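Vunness Garden Watering Timer
Section 4: Fitting the tap unit and setting the first programme

Read Section 3 (Choosing a tap) before you start. You will need the tap unit, the hose connector, the filter washer, two AA batteries and a small cross-head screwdriver. The batteries are not supplied.

CAUTION: The timer is for cold mains water or water butt use only. Do not connect it to a hot tap, and do not use it indoors.

4.1 Fitting the batteries

1. Turn the tap unit over and slide the grey catch to the left.
2. Pull the battery drawer straight out. It is stiff the first few times.
3. Fit the batteries with the + ends as marked inside the drawer.
4. Push the drawer back until the catch clicks. The screen shows all its segments for a moment and then 12:00, flashing.

If the screen stays blank, take the batteries out, wait a minute and fit them again. Do not use rechargeable batteries. Their voltage is lower, and the valve may open and then fail to close.

4.2 Fitting the unit to the tap

1. Turn the tap off.
2. Unscrew any old connector and clean the tap thread with a dry cloth.
3. Put the filter washer inside the collar with the mesh dome pointing up, towards the tap.
4. Screw the collar on by hand until it stops.
5. Screw the hose connector to the bottom of the unit.
6. Turn the tap fully on. No water should come through yet.

Check the collar for drips. If it drips, turn the tap off, remove the unit and look at the washer. A washer that has gone in crooked can usually be flattened and used again. Do not use a wrench or pliers on the collar. Damage from tools is not covered by the guarantee.

Note: A low-pressure collar (part 2272) is needed for water butts. Change the collar before you fit the unit. The standard collar will fit most butt taps but the valve will open only part way.

4.3 Setting the clock

1. Press and hold SET until the hours flash.
2. Press + or - to change the hour. The timer uses a 24-hour clock.
3. Press SET to move to the minutes, then to the day number.
4. Press SET once more to finish.

The clock does not change itself in spring and autumn. Changing it by hand moves all stored programmes with it.

4.4 Laying the hose and placing the sprinkler

Run the hose along the edge of the lawn where you can, and leave a little slack at each end. Keep it off paths. Where it has to pass a tree, take it round on the side away from the mower's usual route and do not wind it round the trunk.

Put the sprinkler where its throw clears walls, fences and tree trunks. Anything solid close to the head leaves a dry patch behind it. On a lawn with one large tree it is often easier to use the sprinkler in two positions and run a programme at each. 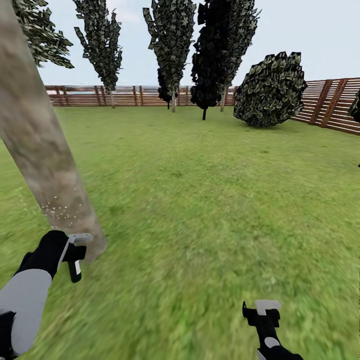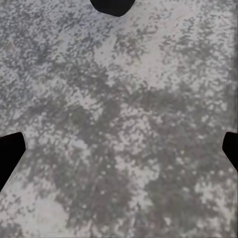
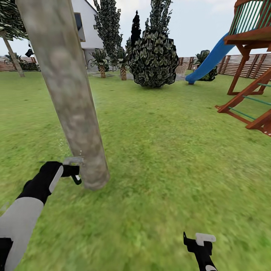
Text: Clellow Manuals Desk, Drulterwood
Section last revised: July

To check the spread before you set a programme:

1. Stand three or four straight-sided containers on the lawn at different distances from the sprinkler.
2. Press MANUAL once. The valve opens and the screen counts down from 10 minutes.
3. When it stops, compare the depth of water in the containers.
4. Move the sprinkler, or turn the spread dial on its base, and repeat until the depths are close enough for you.

Press MANUAL again at any time to stop the water. There is a short delay before the valve closes.

4.5 Setting the first programme

The timer holds two programmes, A and B. Most gardens only need A.

1. Press PROG. The letter A flashes.
2. Press SET, then use + and - to choose the start time.
3. Press SET and choose the run time, from 1 to 120 minutes.
4. Press SET and choose how often it runs. 1 is every day, 2 is every second day, and so on up to 7.
5. Press SET to store the programme. A small tap sign shows beside the letter.

An early start, such as 5:00, suits most lawns. For an established lawn in dry weather, try 30 minutes with the frequency set to 2 and see how the grass looks after a fortnight. Newly laid turf needs a shorter run every day. Clay soil takes water slowly, so if puddles form, split the time between A and B with at least an hour between them.

Note: If A and B overlap, the timer finishes A first and skips B. The screen does not show a warning.

To delete a programme, press PROG until its letter flashes and hold - until the tap sign goes out.

4.6 Rain delay

Press RAIN once for 24 hours, twice for 48 and three times for 72. The programme starts again by itself when the delay ends. To cancel a delay early, hold RAIN until the cloud sign goes out.

4.7 Fault signs

E1: Low battery. Replace both batteries. The clock must be set again but the programmes are kept.
E2: Valve did not close. Turn off the tap, clean the filter washer and press MANUAL twice.
E3: Valve did not open. Check that the batteries are the right type.

If E2 comes back after cleaning, leave the tap off and contact Frimpong Spares. Quote model 3364 and the number printed inside the battery drawer. The valve cartridge can be replaced at home with kit 3000, which comes with its own sheet of instructions. Have the unit off the tap before you open the kit's inner bag, as the grease inside should not be left out in the air.

4.8 Frost

CAUTION: Water left in the unit will crack the valve body when it freezes.

Take the unit indoors before the first frost. Remove the batteries, shake out the water, take out the filter washer and let everything dry with the collar facing down. Store the washer inside the battery drawer so that it is there in spring. The hose should be drained and coiled loosely. Stored programmes last through the winter without batteries.

For use with a second sprinkler or a drip line, go to Section 5.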